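Notes from the training bay, 1/4/26

The rota went up last night and my name is on it under a heading that did not exist a year ago: demonstration. It replaces the late cleaning block. The pay grade is the same and the hours are slightly better. I want to write down what has changed in the work while I can still remember how the old version ran.

Sillwood has cleaned washrooms and small kitchens for other companies for as long as I have been there. In April the firm signed with Elosska to have part of the routine automated, starting with sinks and counters. The plan is for a machine to clear the counter, empty and rinse whatever was left on it, and put things back. Floors and toilets stay with us. Before any of that, the machine needs examples, and the examples come from the people who already do the job.

So we do the job again, holding grippers. Each hand gets one. The cubes mounted on them carry square printed markers, which let the software work out where the gripper is and how it is turned. One full pass at a task is called an episode. My target is 201 usable episodes per rotation. Ritva Laitinen, who keeps the log, had 291 on her last one, but she had been given the short tasks.

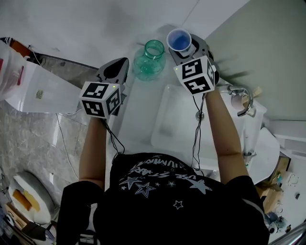

The first thing you lose is your fingertips. With a bare hand I can tell how full a cup is before it leaves the counter, and I adjust without thinking. With a gripper I have to look. Squeeze a thin cup too hard and the rim goes oval and the liquid climbs one side. Squeeze too little and it slides down through the jaws. My spill rate in the first week was bad enough that I started keeping a sponge within reach at all times, a habit I have kept.

The second thing is speed. The guidance sheet says to move at "normal working pace," but a normal pace with grippers is slower than a normal pace with hands. If you rush, the episode is rejected for blur or for lost markers. If you stall, it is rejected for idle time. Mwangi Swai worked out that counting under his breath between reach and grasp kept him inside the limits, and several of us now do the same. The counter area is quieter than it used to be.

Bottles and cups are the bulk of the current set. Clear plastic is reported to be the hardest category for the model, so we get a lot of it. 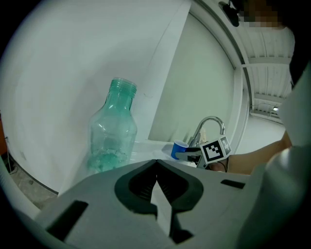 Bottle and paper cup on the counter, the second gripper in front of the faucet.

As for what it changes: the team went from cleaning up to 800 fixtures in a rotation to far fewer, with the rest passed to the Duggan crew. They were not asked first, and they have said so. Six of us moved to demonstration. The cleaning skills still count, since the reviewers at Elosska reject an episode if the counter would not pass a normal inspection, but they are being used to fill a dataset.

I have two open questions for management and have sent both in writing. One is what the demonstration posts become when the dataset is complete. The other is who signs off a washroom when the machine has done the sink and a person has done the floor. Under the present contract it is whoever did the last task, which would be us.

The answer to the second was that it is under review. I have had no answer to the first. My next rotation is jars with narrow necks, and I have asked for the smaller jaw pads.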